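Search this blog
Type and hit enter

Why I'm So Happy About the New Crosswalk on Vosuvmont Road

November 18, 2023 | by Liis Raudsepp 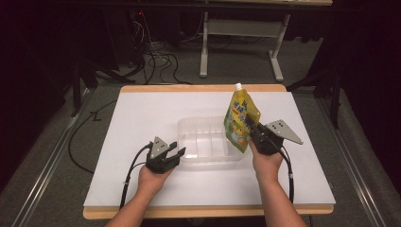 White board on the low table, clear container in the middle.

I walked across Vosuvmont Road this morning with a bag of groceries in each arm and I did not have to run! If you live on our side of town you know what a big deal that is. The flashing beacons finally went live, the paint is down, and the little island in the middle is wide enough for a stroller (Ieva Priedītis tested it with her double one and there was room to spare).

For anyone who moved here recently, the old setup was a faded crosswalk at the bottom of the hill, right where everybody picks up speed coming off the bypass. You would stand there and stand there, and then one driver would stop and the driver in the next lane wouldn't. I hated it. My neighbor Seija Rissanen got so tired of it that she walked 8 minutes up to the light and back just to mail a letter.

Things got moving last spring when Inese Rebane started a petition on her porch. She wanted 200 signatures and she got them, and then she went to two city meetings in a row and read out her own speed counts. The one everybody remembers is the pickup she clocked at 67. In a 35 zone! You could hear the room go quiet.

So now you press the button, the yellow lights go off like crazy, and people stop. I stood on the corner by the Sirov bakery with a coffee for a while just to watch (yes, I'm that person now) and almost every car slowed down well before the line. A delivery van from Borier rolled through a bit late, but he waved sorry.

A couple of things I'd still love to see. The button on the north side sits behind the utility pole and it's hard to reach from a wheelchair, so I've written to the traffic office about that. And the speed limit sign before the curve is half buried in a maple. Žydrūnas Kivi from the next block has offered to ask the city about trimming it, and I'm going to hold him to it.

The next street safety meeting is in December, upstairs at the library, and they'll be talking about the turn lane by the Vondráček garage. Come if you can! Bring your own stories about that turn, I've got plenty of mine.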